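Film night safety checklist, Windley Hall – my notes after the walk-round

I went round the hall before the screening of Stirnero with the usual checklist, and I've typed up what I scribbled on it. It's a spy thriller, very loud in the second half, and we're expecting a full house, so I was fussier than usual (sorry, Duarte!).
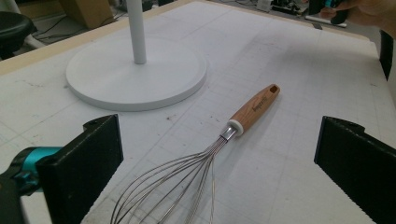
Windley, July

1. Fire exits clear and unlocked – OK
Both open with one push. The left-hand one had a stack of old film posters leaning near it, which I've moved to the back office. Please don't put them back, lovely as they are.

2. Exit signs lit with house lights down – OK
Checked with everything off. You can read both from the back row.

3. Seats – needs a tweak
We're allowed 100 and we had 100 out, but the front row had crept forward and people would have been climbing over knees to get to the side aisle. Duarte Figueiredo and I shuffled it all back. Chairs are clipped together now, so leave the clips on!
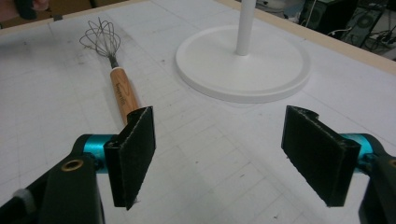
Can we add a few chairs at the back if more people turn up?
The limit stays at 100 seated, so anyone extra goes on the list for the second showing.

4. Projector stand – OK
Solid, wheels locked. I gave it a good shove and it stayed put. The Nokmont does get hot round the vent, so keep coats and programmes off the shelf beside it.

5. Cables – FAIL, then fixed
The speaker lead was lying straight across the centre aisle with one sad bit of tape on it. Xuân Trương rerouted it along the wall and put the rubber cover down where it crosses the doorway.

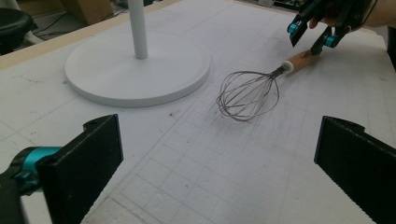
I'd like that to be how we run it every time, and I've drawn the route on the plan inside the booth door. It takes longer to set up – maybe start before the ticket desk opens – but I'd much sooner that than someone going flying in the dark during the car chase.

6. Extinguishers – OK
We have 2, one in the booth and one by the foyer. Both in date, pins in, gauges in the green.

7. Screen fixings – watch this one
The top bar is fine. The bottom left tie is fraying and wants replacing before we show the Thái film, as we'll have the wider screen up for that.

8. Sound level – OK
I sat through the warehouse shoot-out at full volume and then turned it down a notch. My ears are grateful.

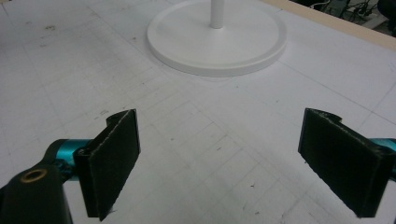
Does somebody need to stay in the booth for the whole film?
One trained person stays there from lights down until the last of the audience has left, and swaps only with another trained person.

9. Aisle lights – needs a tweak
One by row F is flickering. Spare bulbs are in the drawer under the ticket desk.

10. First aid box – OK
Restocked with plasters. I've signed the card.

To do before doors: row F bulb, screen tie on the shopping list, posters kept well away from the exit. Running time is 175 minutes with the interval, so the closing-up person should bring a sandwich.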